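Equipment Planning Coordinator (fixed term) - Robotics Workshop, Dromberg

Come and help us spend our money sensibly

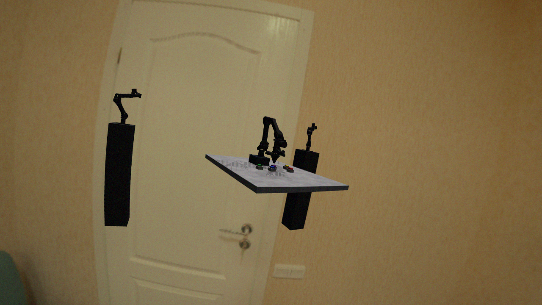
We are a small, friendly team at Dromberg, and after a good many years of making do we find ourselves in the happy position of having a proper equipment budget to look after. It has to cover new arms, grippers, mounts, spare parts and all the little cables that never appear on anyone's list, and we would very much like somebody patient and cheerful to help us plan it.

You would be working mostly with Elis Mathias, who runs the workshop, and with Aled Pumphrey, who keeps the accounts and is a great deal kinder about late receipts than he pretends to be. Much of our work is done in simulation before we order anything, so you would spend part of your week looking at trial layouts with the engineers and asking the plain questions - how many arms does this job need, what do they stand on, and what will it cost us to keep them going once the warranty has run out?

You would also:

Gather quotes from our usual suppliers, Hollska and Gittins, and look for new ones

Keep the equipment register up to date (it lives in Imgate, which you can learn in an afternoon)

Draw up a replacement plan for the next 8 years

Sit down with each project team in November and talk through what they want, what they need, and what can wait

You don't have to be an engineer. We would love to hear from people who have done buying or stock work in a school, a hospital, a kitchen or a garage, so long as you are comfortable with a spreadsheet and don't mind ringing people up.

The post is for two years, 15 hours a week, and the hours can be moved to suit school runs and the like. There is £700 a year set aside for your own training, to use as you choose.

To apply, send a CV and a letter of no more than two pages to Elis, who is also glad to have a chat beforehand - he is easiest to catch before 10 in the morning.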